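**Plate library opens its shelves at Zolmont Hall**

22/09/2025

Planning a birthday lunch and short on plates? The Zolmont Hall plate library is open, and it's a treat to see so much color come out of one storage closet!

The idea is wonderfully simple. You sign up at the hall office, pick the plates you want, take them home for your party or potluck, and bring them back clean within four days. There's no charge for people who live in the neighborhood, and everyone else pays a flat $13 per loan, however many plates they take.

Branwen Ruddock started putting the collection together in March, after a block supper on Fovis Street went through 205 paper plates in one evening. "I carried the trash bags out myself, and I kept thinking that we all have cupboards full of dishes," she said. "So I asked for them." She asked at the school, at the Song bakery and at just about every front door on her street, and the collection now stands at about 745 pieces - dinner plates, side plates, cereal bowls and a very fine set of soup tureens.

Plain round plates in solid colors have been the big hit so far. Borrowers love to mix them, and the office has stopped trying to keep them in matching sets. Blue next to tan next to mint green looks terrific on a long table, and if one gets chipped, there's no set to break up. Carmela Cifuentes borrowed 13 of them for her mother's retirement lunch and came back the next week to ask for more. "My aunt wanted to know where I'd bought them," she said. "Two of my cousins have signed up already."

Returns are easy too. Wash everything at home in hot soapy water or in the dishwasher (the hand-painted pieces carry a sticker and should be washed by hand), then let it all dry completely before you pack it. Plates travel best on edge in a sturdy box with a dish towel tucked down each side - much safer than one tall pile on the back seat. If something breaks, just say so at the desk. Breakages happen, and the first one on any loan is free.

The hall is still looking for larger serving platters, gravy boats and wire dish racks in good shape. Anything donated should be free of cracks and safe for food. Drop-off is at the side entrance on Plondeck Lane, and the office can arrange a pickup for heavy boxes.

Loans can be booked at the desk or by phone up to three weeks ahead. Holiday dates are filling up fast, so if you have a big family dinner coming, get your name down now. Dessert plates are especially popular, and there are plenty of pretty ones to choose from! 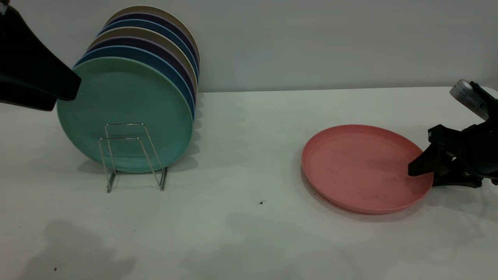
*Plates in green, blue, navy and tan in a wire rack, with a pink one on the table.*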